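双臂台 Vondlow 日常维护 常见问题

Hullholm 实验间内部页。四月改过一版，后面想到什么补什么。没写到的先问 Areti Moschos，机械的事找 Stavros Xenos。写得急，顺序有点乱，用浏览器搜关键词最快。

早上开机

开机顺序是什么？
急停先确认按下。总电源开。等导轨正面那块小板绿灯亮。松急停。再开上位机程序。别反过来，程序先起的话会一直在找设备，找不到就挂着，最后还得全部重来一遍。

绿灯不亮怎么办？
先看电源插头，真的，先看插头。然后看小板的供电线有没有被人踢松，前沿那一段容易被膝盖碰到。都没问题就断电，等一会儿再上。还不亮，停用，贴条，找 Stavros。不要自己换板子，备用板的固件版本和在用的不一样，换上去左臂会认不到。

上电以后两条臂都软的，正常吗？
正常。使能之前关节没有力，手扶着点，尤其右臂，伸得远的时候自己会往下坠。使能之后再松手。

关节回零之前桌上要不要清空？
要清。靠垫可以留，扁的，不挡路。筐子、托盘一类有边沿的都拿走。有人没拿，夹爪挂着边沿一路拖到桌子后面，零位也跟着偏了，那天下午什么都没采成。

报 1002 是什么意思？
我们自己程序里的编号，不是厂家的，手册里翻不到。意思是某个关节的读数和上次关机时存的值差太多。九成是关机以后有人手动掰过臂。处理：慢慢掰回收纳姿态，清报警，重新回零。清完马上又报，那就是编码器线的问题，看下面线缆那一节。

能不能跳过回零直接跑？
不能。

线缆

紫色线要留多长的余量？
腕部那一圈，臂完全伸直的时候线还能有一个松弯，就够了。我们现在的做法是在肘关节外侧留 40 厘米的活动段，两头扎带固定，中间不扎。扎带别勒死，能用手指推着转就行。以前中间也扎了一道，腕一转到头线皮就发白，拆了之后没再出现过。

线圈拱得很高，会不会挂到东西？
会。所以台面上不要放高的东西，瓶子、支架、带提手的袋子都不行。右臂往后伸的时候线会拱在臂的上方，绕过肘再下来，垂到靠垫那一侧。跑之前用手带着臂走一遍行程，眼睛盯线，别盯夹爪。

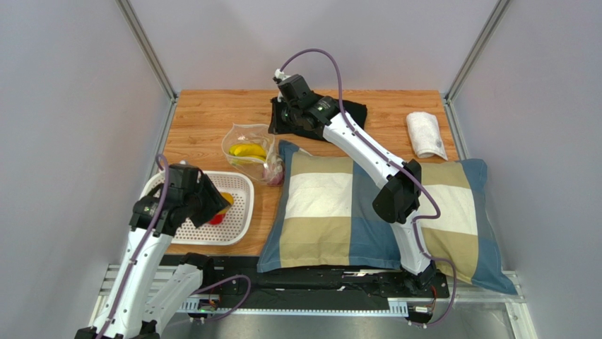 右臂后伸压住黑布，紫色线从臂上方绕过肘部垂到靠垫一侧；左臂夹爪在白色托盘上方。

线被夹进肘关节了怎么办？
马上急停。不要反向开动去“吐”出来。断使能，扶住前臂，手把肘打开一点，把线抽出来。抽出来以后一段一段摸，有压扁、有硬点的就换整根。外皮看着好不代表里面好，我们换下来剖开过，外皮完整，里面屏蔽层断了一半。

多久换一次线？
没有固定周期。每周三下午检查，不好就换。Bastien Bouvier 那边台子是定期换，我们台子用得少一些，按状态来。

导轨右端那个带红线橙线的小模块能碰吗？
别碰。擦灰的时候绕过去。接头没有锁扣，扯一下就松，松了不报错，只是数据时有时无，最难查的就是这种。如果怀疑它松了：断电，按实，上电，看日志里还丢不丢包。

扎带用什么颜色？
随便。剪头剪平，别留尖，手背会划破。

夹爪

手指面多久擦一次？
每天收工擦一次。无尘布加一点点酒精，布上沾，不要往手指上喷。液体会顺着缝流进驱动那边。黑色手指面上灰特别显，腕部相机里看得清清楚楚，采出来的画面也就带着这些灰点。

手指上有划痕要不要换？
浅的不换。用指甲横着刮过去，卡指甲的才换。靠近尖端的崩口一定换，会勾布。靠垫和毛巾都是被勾过的，勾出线头以后剪掉，不要扯。

换手指怎么换？
夹爪开到最大。断使能。先松外侧螺钉，再松内侧，托着点，手指会掉。装新的时候先全部带上不拧紧，合拢夹爪让两边自己对齐，在拧紧。左右件不能互换，内侧有刻字，看清楚再装。装完空夹十来下，听声音，有咔哒声就是没到位。

两指合拢对不齐？
先看是不是螺钉没按上面的顺序拧。是就松开重来。不是的话看指根有没有夹着碎屑，毛巾的绒最容易卡在那里，拿镊子夹出来。再不行就是滑块磨损，报 Stavros，不要用锉刀修手指。有人锉过。

夹软东西力给多大？
布和毛巾用低档。靠垫中档，而且夹边，不要夹中间，中间鼓的那块夹不住，一提就滑。玩具水果低档，高档会把表面压出印。塑料袋最麻烦，低档滑，中档又容易把袋口扯开，目前的办法是先用一边手指压住，再合，慢一点。

往下压布的时候报力矩过大？
下压高度设低了。布是软的，容易让人觉得可以再低一点，下面是木桌面，一点不让。把目标高度抬 2 毫米再试，多半就好。抬了还报，重新标桌面高度，步骤在下面。

腕部相机

画面糊是镜头脏还是臂在动？
先停住臂再看。停住还糊就是镜头脏或者对焦跑了。停住就清楚，那是运动模糊，速度降一档，曝光时间也调短一点。还有个土办法，看手指：相机和手指是一起走的，手指上的划痕和灰点清楚，后面的布和木纹糊，那就是臂在动，镜头没事。

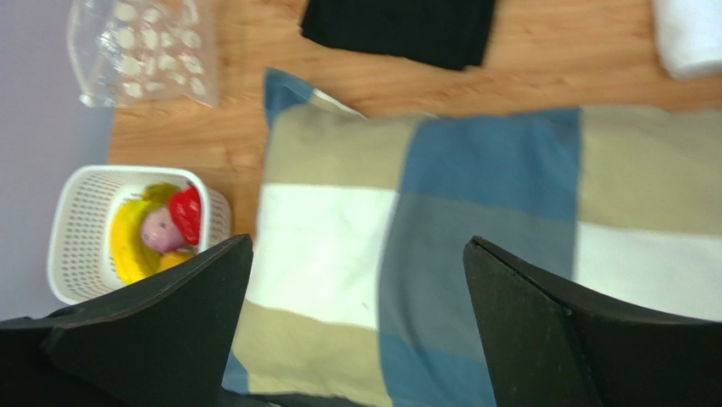 腕部视角。右侧手指面上的灰点和划痕清楚，靠垫格纹和木纹有拖影。

画面里应该看到多少手指？
左下角右下角各一根，指尖朝上，略微往里靠，中间留出开口。只看见一根，或者一边明显比另一边长，相机支架歪了。松支架螺钉，对着参考图摆，拧紧以后再看一次，拧的时候它会跟着转一点点，要提前让出来。参考图在共享盘，文件夹名叫“腕部_参考”，别往里面存自己的东西。

镜头怎么擦？
气吹先吹。再用镜头纸，从中间往外转着擦一圈。不用酒精，不用衣服角。擦完一定看一眼对焦环上的标记有没有动，动了就拨回来。

换了手指要不要重新标定相机？
不用标相机，要重新标指尖位置。换了相机或者动过支架，那两样都要重新标。

标定不过怎么办？
误差大先看光。下午那会儿侧面进来的光会在灰色围板上打出亮斑，标定板反光，角点找不准。把帘子拉上再来一遍。还不过就看标定板是不是翘了，放在木桌面上四个角按一按。我们那块以经翘过一次，现在压在文件柜最下面一层，用完请放回去，平放。Kimie Yoshida 写了一份更细的标定说明，打印件夹在台子旁边的板夹上。

台面和围板

桌面高度怎么标？
桌面清空。换低速。夹爪合拢，从桌子中间开始往下走，碰到就停，记一次。然后四角各来一次。五个数差得不多就取平均，差得多说明桌板动过，先把桌板的固定压紧，再标。标完存盘，不存重启就没了，这个坑很多人踩过。

木板上能不能贴胶带做标记？
短时间可以，用美纹纸，当天撕。不要用布基胶带，胶留在木纹里擦不掉，粘灰，东西推过去会涩一下。摆位要长期固定的话，在记录表上写距离，不要在桌上画。

东西摆在哪里有规定吗？
没有严格规定，几条底线：不压前沿的导轨和电路板；靠垫可以盖到桌沿，但不要搭到臂的底座上；容器离底座远一点，臂收回来的时候肘会往外摆。其他的按当天任务单。任务单和这一页冲突的，以这一页为准，然后告诉我，我去改任务单。

围板能拆吗？
侧面的可以，后面的不拆。拆侧板要两个人，一个扶一个松。板子装回去以后看立柱的缝，缝里透光就是没卡进去，碰一下会震，震了腕部画面会跟着抖。

围板脏了？
湿布擦，不用去污粉。浅灰的面擦花了反光不均匀，比脏着还难看。

地架要不要调平？
搬动过才调。水平仪放在导轨上，不是放在铝架上，铝架本身就不太平。调完四只脚的锁紧螺母都要回紧，漏一只，跑一下午就又斜了。

道具（这部分问的人最多，只好也放进来）

靠垫、毛巾、黑布多久洗？
看着脏就洗。洗完必须干透，潮的毛巾重量不对，夹的力也就不对。叠放的朝向任务单有写就按写的，没写随意。

玩具水果掉漆还能用吗？
掉一点能用，掉大块的拿出来，碎漆会粘手指。收工统一放回盒子，装袋的那几件单独留在袋里，不用每次倒出来。

塑料袋皱得厉害换不换？
皱不换，破才换。袋口拉不上的也换。新袋子在柜子里，拿的时候看一眼尺寸，大一号的会垂到导轨上。

少了东西找谁？
先看桌子底下，再看靠垫下面。都没有就在登记本上写一笔，找 Areti 补。不要拿别的台子的来顶，颜色差一点点后面的人都要重新核对。

收工和坏了以后

收工顺序？
臂回收纳姿态。断使能。关程序。按急停。关总电源。擦手指。道具归位。登记本签名。这一串做下来用不了 9 分钟，请不要因为赶班车就省掉擦手指那一步。

两条臂差点撞上，算事故吗？
没碰到写一行就行，写清楚哪条臂、往哪走、当时什么速度。碰到了，不管多轻，停用，检查肘和腕的外壳，白色外壳上有裂纹的拍下来发群里，等 Stavros 看过再开。

急停按了以后臂会掉吗？
会慢慢沉，不会一下砸下来。但是下面有手就不好说了。按急停之前先看一眼手在哪，来不及看就按，别犹豫。

备件在哪？
手指、扎带、线、镜头纸在灰柜第二层。电路板不在柜里，锁着，要领。拿了最后一件的人负责写到补货单上，补货单走 Grollach 的系统，登录名问 Charalambos Karagiannis。到货慢，几乎每次都要等，所以请看见快没了就写，别等到空盒子。

登记本写什么？
谁用的，跑了什么，换了什么，有没有怪声。怪声也写，哪怕后来没了。上次腕部轴承就是靠前面几个人写的“有点沙沙的”才提前查出来。

这一页写错了怎么办？
直接改，改完在页尾加上名字。图不要删。

还没写的：更换减速器，肘部限位怎么调，上位机重装。前两个 Stavros 在写，重装那部分等 Tsai 那边的新版出来再说，现在写了也白写。

改过这页的人：Areti Moschos，Stavros Xenos，Kimie Yoshida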